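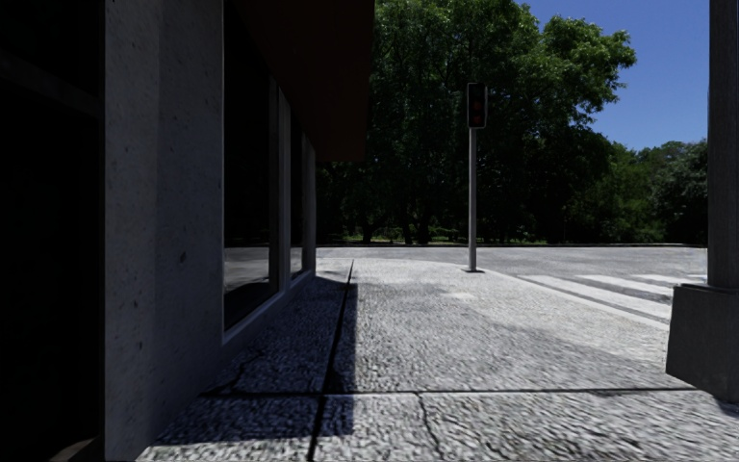

Before You Buy the Robot, Buy the Street

2023-02-15

I went to Trovthorpe expecting to be shown a robot. I'd packed a flask and my good gloves, because I assumed we'd be trailing it along a windy pavement for most of the day. What I got was a warm office above a bakery, a very large monitor and Melaniia Fedoruk asking if I'd like to have a go at crossing the road.

"You're going to hit the kerb," she said, handing me the controller. "Everyone does." And I did! Twice.

Melaniia looks after equipment planning at Edemlow, a small firm that wants to run pavement delivery robots between Trovthorpe and the new estates at Gravville. They haven't bought the fleet yet. They've been planning it since November, and most of the money so far has gone on computers, software and the wages of the people building streets that exist only on a hard drive.

I'll admit my first thought was that this sounded like a lovely way to put off a decision. Then I saw the budget. The model they like best is called Mugo, a knee-high thing with a lid and a flag, and the full order is 42 of them. Once you've signed for that many machines you're stuck with whatever cameras, wheels and batteries you ticked on the form. Getting the form right is worth a few months of anyone's time.

So they drive the pretend Mugo round pretend streets, over and over. There are 181 places in the simulator at the moment, mostly crossings and corners, and some of them are far better looking than I'd expected. The paving slabs have cracks in them. Sunlight comes down hard and white on one side of the pavement while the building next to it throws a straight-edged blue shadow over the other, and there's a traffic signal standing by the striped crossing with a great bank of trees over the road.

It was that shadow that cost them, or saved them, depending on who's telling it. Hryhorii Palamarchuk builds the streets, and he'd been asked to find out whether they could get away with the cheaper camera. On flat, even light it did fine. Then he put it where a dark wall meets bright paving, and the software started treating the edge of the shadow as a step down. The little robot would trundle up to it and stop dead, and wait for a human to come and rescue it.

"A human is the most expensive part on the whole list," Hryhorii told me. He had a spreadsheet open to prove it. The dearer camera adds a fair bit to each machine, but every stop needs a person at a desk to take over, and four desks is all Edemlow has budgeted for. The cheap camera would have needed more desks by the end of the first summer. So the dearer one went on the order form, and something else had to come off.

That something was the fancy suspension, and there was quite a row about it (a polite one, with biscuits). Nazar Kravchuk, who'll be in charge of repairs when there's anything to repair, wanted it badly. He's pushed enough trolleys over broken slabs to know what a raised joint does to a small wheel. The simulator was less help to him, as it happens. A rendered crack can look wonderful and still tell you very little about the jolt a real one gives an axle, and Nazar doesn't trust it on that at all. They've settled on standard suspension and a bigger pot for spare wheels, to be looked at again after the first year.

I liked hearing that, because you can easily come away from one of these offices thinking the screen knows everything. Valentyna Hrynyshyn, who holds the purse strings, keeps a column headed "things we are guessing" and makes everyone read it out. Rain is on there. So are dogs, wheelie bins and how long a battery lasts with a hot lasagne in the box. She's put money aside for each one, and she won't let anybody borrow from it.

Her advice, if your own firm is thinking along these lines, is to ask for the running costs before you ask for the demo. Software licences come round every year. Somebody has to keep the simulated streets up to date when the real ones change. And get the spare parts price in writing – she was very firm on that – along with how long they'll be stocked.

They've done 2,041 simulated runs so far, and Melaniia would like plenty more before she signs. A first pair of machines should arrive on hire this spring, to be tried on the Gravville side, where the pavements are wider. I've asked to come back for that. I'm told I can walk behind, but I'm not getting the controller.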